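Akmont riverside offices find new owner after long wait

The former Nuvov office building on the river side of Akmont has changed hands, and the new owner says that most of it will be turned into rented flats. The sale was completed on 12th June. The price has not been made public by either side.

The buyer is Engström, a property company which already owns two smaller blocks near the railway station. It bought the building together with the car park behind it and the narrow strip of land that goes down to the towpath. The strip was sold separately in the past, and for many years it was not clear who had the duty to cut the grass there.

The Nuvov building has seven floors and was for a long time the largest single office address in the town. When the main tenant moved out, the upper floors were offered to smaller firms, but the rents were high and the lifts were old, and few of them stayed for more than one lease. A first sale was agreed four years ago and then fell through when the bank of the buyer withdrew. In February the building came again on the market, this time at a lower price and without the condition that it must remain offices.

According to the plans shown to the town council, the five upper floors will become flats, mostly with one or two bedrooms. The ground floor is meant for shops and perhaps a café, and the first floor will stay as work space, let by the room or by the desk. The company wants to keep the outside walls as they are, but the windows on the river side will be replaced.

"We looked at many office buildings in this region and most of them are too deep to live in," said Remigiusz Chmielewska, who leads the Akmont project for Engström. "In the middle of such a building you have no daylight. This one is narrow, so almost every room can have a proper window. It made the decision much easier for us." 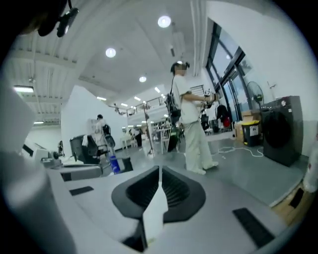
Inside a bright, open work space with white walls and a grey floor.

Demand for work space in Akmont has been uneven. Large units are hard to let, and two of those on the ring road have been standing without a tenant since last year. Small ones go quickly. The letting agency Zokent, which will look after the first floor, says it has a waiting list for rooms under 1,000 square feet and that most of the people on it already live in the town. They are asking mainly for short contracts, good heating and a place to leave a bicycle.

For housing the picture is simpler. Few flats have been built in the centre during the last 10 years, and those which come up for rent are often taken before they are advertised. Rents have gone up faster here than in the villages around, and some estate agents believe that the Nuvov flats will slow this down a little when they are ready. Others expect that they will be let mostly to newcomers who travel to work by train, and that local families will still look for houses with a garden.

Neighbours on Mill Row have mixed feelings. At the public meeting in the library, several of them welcomed that the building will again have lights in the evening. The car park was the more difficult subject. At present, residents of the street may use it at night under an old agreement with Nuvov, and this agreement ends with the sale. Engström has offered to continue it until the building work starts, but has made no promise for the time after that.

There was also a question about the height. The company confirmed that it does not intend to add another floor, although an early drawing had shown one. The drawing was made for the previous buyer and should not have been included in the papers, Chmielewska told the meeting.

The planning application will be decided by the council in the autumn. If it is approved, the inside of the building will be cleared first, and the new lifts will be put in before the work on the flats begins. The shops would open later than the first floor, which needs the smallest changes.

The application can be read at the town hall during opening hours. Comments must be sent in writing and should include the name and address of the sender.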